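El abrigo de la tía Natália

Cuando Natália Kuruc llegó a Virnlow, traía una maleta de cartón, un paraguas sin mango y la firme intención de quedarse solo hasta que pasaran las lluvias. Se quedó veintisiete años. Alquiló el cuarto de encima de la mercería Flesetti, que olía a naftalina y a café recalentado, y desde la ventana aprendió los horarios de medio pueblo antes de aprender los nombres.

La señora Flesetti, que era viuda y hablaba mucho para no oír el reloj, le ofreció trabajo a la segunda semana. Había que ordenar los retales del sótano, que llevaban allí desde los tiempos de su suegro, y ponerles precio. Natália bajó una mañana de agosto con una vela y subió al anochecer con telarañas en el pelo y un pedazo de paño rojo debajo del brazo.

– Este no lo vendo – dijo, y la señora Flesetti, que jamás había regalado ni un botón, le contestó que bueno, que se lo llevara, pero que cerrase bien la puerta del sótano.

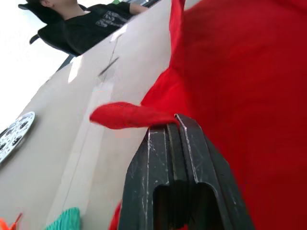 El rojo, muy de cerca.

Con aquel paño pensaba hacerse un abrigo. Lo pensó durante todo el otoño, mientras cosía dobladillos ajenos, y lo siguió pensando en invierno, cuando le habría venido tan bien tenerlo hecho. Le faltaba el forro, decía. Luego le faltaba el patrón, y después, cuando un viajante de Ikum le trajo uno precioso doblado dentro de un periódico, le faltaba el valor de meter la tijera (y yo la entiendo, porque un paño entero puede ser cualquier cosa y un paño cortado ya solo puede ser lo que es).

El viajante volvió en primavera y preguntó por el abrigo. Se llamaba Sisodia, tenía una tos muy educada y vendía hilos que se deshacían con mirarlos, pero Natália le compraba siempre dos bobinas.

– Va despacio – le dijo ella.

– Las cosas buenas van despacio, señorita – respondió él, y se puso tan colorado que tuvo que agacharse a buscar algo en el maletín.
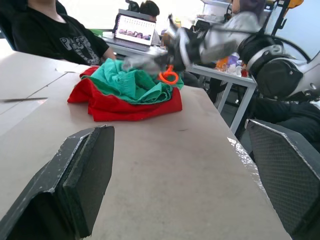
Así pasaron los años, con el hombre yendo y viniendo de Ikum y el paño guardado en el cajón de abajo, entre ramitas de lavanda. Yo era una niña cuando me dejaron tocarlo por primera vez. Me lavé las manos dos veces, y mi tía me miraba con una seriedad terrible, como si fuera a presentarme a alguien.

La noche en que Sisodia dejó por fin el maletín en el suelo y pidió permiso para sentarse, ella le sirvió sopa, después más sopa, y cuando ya no quedaba en la olla ni para un gato abrió el cajón. Extendió el paño sobre la mesa, buscó las tijeras grandes de la señora Flesetti y le pidió que sujetara la otra punta.

– ¿Por dónde empezamos? – preguntó él.

– Por la manga – dijo mi tía, y cortó.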